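Minutes of the August Meeting
Portela Balloon and Table Decor Group
Monday, August 5, 2019, in the back room at Cleltden
Chair: Auður Sveinbjörnsson. Minutes: Eyvindur Baldursdóttir.

Auður welcomed everyone at a few minutes past seven and thanked us all for coming out in such sticky weather. The May minutes were read and accepted with one correction – the ribbon order was for 233 yards, and I had written it down as 223, for which I am sorry.

1. The balloon table
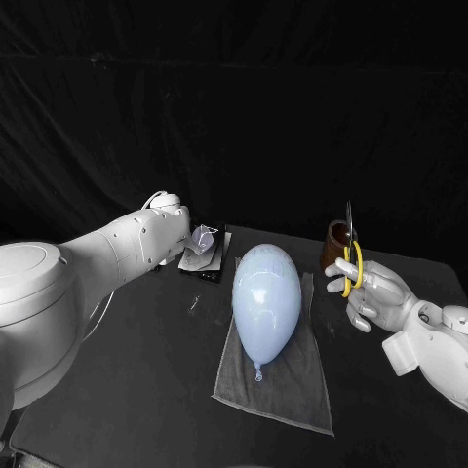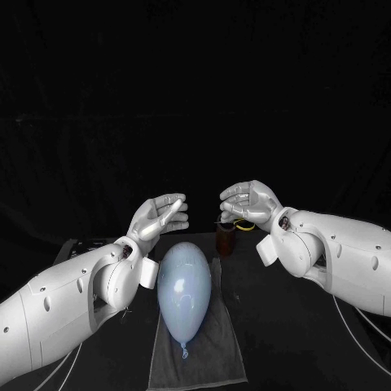
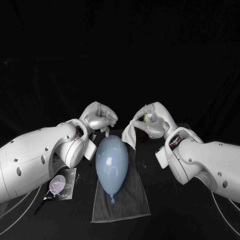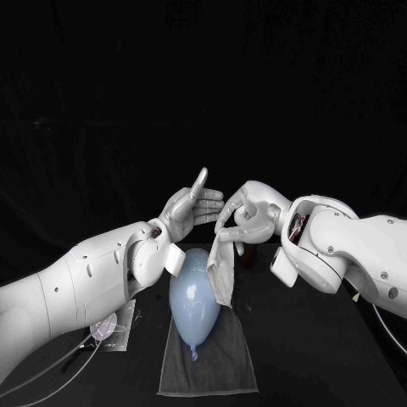
Item 1: the pale blue balloon on its folded gray towel, all four pictures.

We spent the better part of the evening on this, and very enjoyable it was too. The question left over from May was how best to keep a balloon still while you are working on it, and whether a towel is really any better than the rubber rings we have been using. Auður is firmly for the towel. She likes it folded long and narrow and laid straight down the table, with the balloon on its side on top, so there is some give under it and it has less wish to wander off toward the floor. Several people said they had been doing much the same at home with a bath mat. One or two still prefer the rings for anything that has to stand upright, and it was agreed there is room for both.

There was then a long talk about cloths. The one in the third and fourth pictures is white, and in the fourth you can see how thin it is, with the creases running down it. Auður's feeling is that a thin cloth is kinder to a balloon than a thick one, and that it should be held up in the fingers and allowed to hang onto the curve, without any pressing or scrubbing. I said I have always used an old pillowcase and have had no trouble, and this was kindly received, though I don't think I won anybody over. It was agreed to try both kinds next month on balloons from the same bag.

The color came up as well. Most of us love the pale blue and would be glad to have it for the library luncheon. It was pointed out that it may look rather gray under the lights in the hall, and Auður will take a couple over one evening and see. The dark table was much liked as a background for it, and there was a suggestion that we use black tablecloths at the luncheon and leave the white ones in the closet. This was left open until we know what the library has to lend us.

2. Supplies

The order from Cerken has come, except for the curling ribbon, which is promised for the end of the month. We now have 600 balloons in the cabinet in mixed colors, plus the 388 left over from the spring fair, which really ought to be used first before they get any older. Please take from the front box – it has a red sticker on the lid. Eyvindur (that is, me) will write the dates on the other boxes so there is no more guessing.

The Rulo hand pump is sticking again. A little oil was tried in May and helped for a week or so. It was agreed to buy a second pump and keep the old one for emergencies, and for anyone who has the patience for it.

3. Library luncheon

The library has asked for centerpieces for all the round tables and an arch over the door. A fair amount of discussion followed about the arch, which last year leaned to one side from the moment we put it up and was leaning a good deal more by dessert. Auður has been reading about weighted bases and will bring a sketch next time. For the centerpieces we settled on three balloons to a table, tied low enough that people can see one another across it.

4. Towels

Following on from item 1, please bring any spare hand towels or bath towels to the next meeting, washed and with no loose buttons, pins or hooks left anywhere near them. Plain colors would be nicest but we are not going to be fussy. They will live on the bottom shelf of the cabinet, folded long ways so they are ready to use.

5. Other business

The room here at Cleltden is free to us through the end of the year on the same terms as before. A reminder that the back door sticks and needs a good firm push, and that the lights over the sink are on their own switch.

Thanks were given for the lemon cake, and the recipe has been asked for by nearly everyone.

The meeting closed at ten to nine. Next meeting is on the first Monday of the month as usual, unless that lands on the holiday, in which case Auður will call round.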